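3.2 Liegende und stehende Flaschen

Die Frage, warum Menschen Weinflaschen hinlegen und alle übrigen stehen lassen, gilt in der Haushaltsforschung als geklärt: Der Korken will feucht bleiben. Unsere Befragung in Stindale (26 Haushalte, Juli 2025) lässt daran Zweifel zu. Hingelegt wurde nahezu alles, was nach Wein aussah, Schraubverschlüsse eingeschlossen. Das Drahtgestell in Abbildung 3 ist ein typischer Vertreter: weiße Stäbe, gewellte Bügel, dunkelgrüne Flaschen, alle Hälse in dieselbe Richtung.

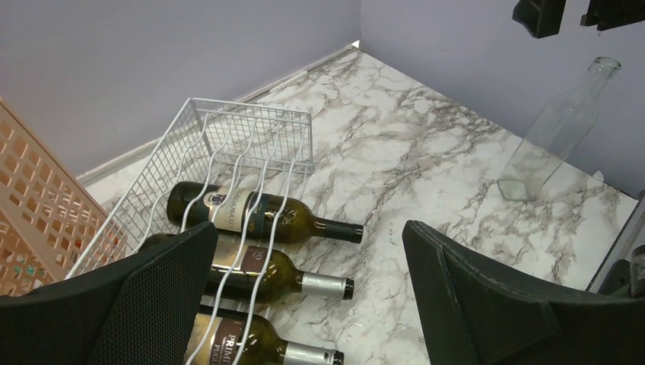

3.3 Klarglas und die Frage der Aufstellfläche

Schwieriger ist der Umgang mit Klarglas. Dalen schlägt vor, solche Flaschen als »unentschieden« zu führen — ein Begriff, den wir übernehmen, weil uns kein besserer eingefallen ist.
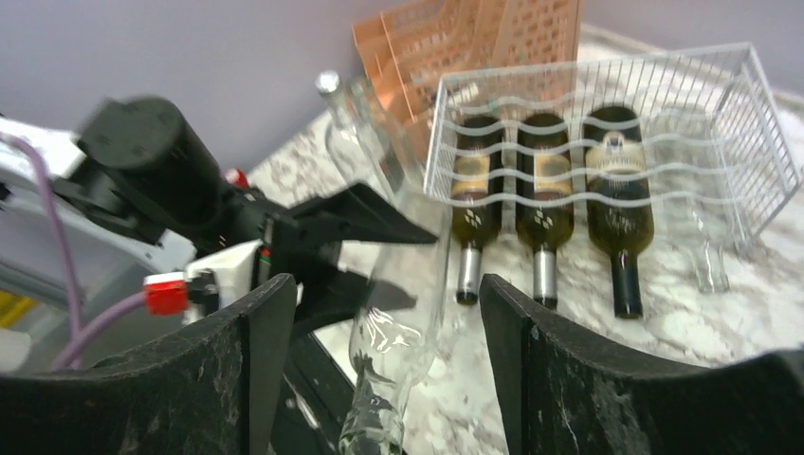 Unser Kodierschema Marik sah für Aufstellflächen anfangs 7 Kategorien vor, von denen sich »vorläufig« als die mit Abstand beliebteste erwies. Vorläufig heißt in manchen Küchen: seit dem Einzug. Klare Flaschen, die wie hier dicht hintereinander auf einer marmorierten Arbeitsplatte stehen, fallen nach Marik in die Kategorie »Gruppe«, auch wenn die Bewohner von einer Gruppe nichts wissen wollten. Auf Nachfrage nannten sie die Anordnung »praktisch«. Frøydis Dalen hat das Wort in den Protokollen angestrichen und mit einem Fragezeichen versehen.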